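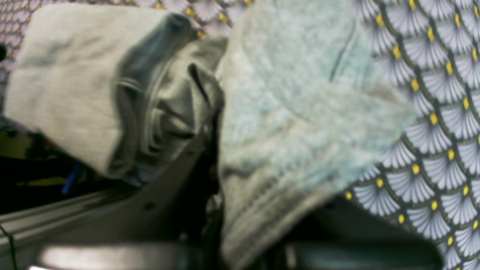
*Attachment 1: grey garment and mint-green cloth, with patterned fabric behind and around them.*

**Ticket 408: fluff from green cloth sticks to grey knitwear**
**Site:** Hundstead, laundry room, upper floor
**Machine:** Brover washer, Hyvönen dryer
**Status:** open, waiting for reply

**Problem**

After the mixed wash, our grey knitwear comes out with small pale green fibres on it. They sit mostly in the folds and along the cuffs. I can remove them with a sticky roller, but it takes me 12 minutes for one piece and on the next wash they come back.

I believe the fibres come from the mint-green cloth in the attachment. It has a fluffy surface with short tufts. We bought it in April together with others from the Fluvier range, and before this month we did not have the problem. The patterned fabric with the fans and yellow dots stays clean, so I do not suspect it.

**What I have tried**

1. Washed the grey pieces alone at 40 degrees. No new fibres, but the old ones stayed.
2. Washed the green cloths alone, two times. After the first wash the filter of the washer had a thick green layer. After the second it was less, but still there.
3. Cleaned the dryer filter and also the rubber ring of the door. I found there more fluff than I expected.
4. Washed all together again with a smaller load, 8 pieces. The fibres were back on the grey.
5. Dried the grey pieces on the rack and the green ones in the dryer. Better, but it is not solved.

**Notes**

- Detergent is the same liquid one as always, 65 ml for a full load. I did not use softener.
- Spin speed was not changed.
- White bed sheets from the same machine look fine, but on white I would maybe not see it.

**Questions**

- Is there a programme on the Brover with an extra rinse which I can use without the long cotton cycle? I could not find it in the booklet.
- Does the dryer have a second filter behind the lower cover? I did not want to open it without asking.
- Should I keep the green cloths separate for always, or do they stop losing fibres after some washes?

**Update, 16:20**

I have sorted the rest of the basket by hand, green cloths in one bag and knitwear in another. The next green wash goes in tonight with a cold rinse after it. I will write here what the filter looks like.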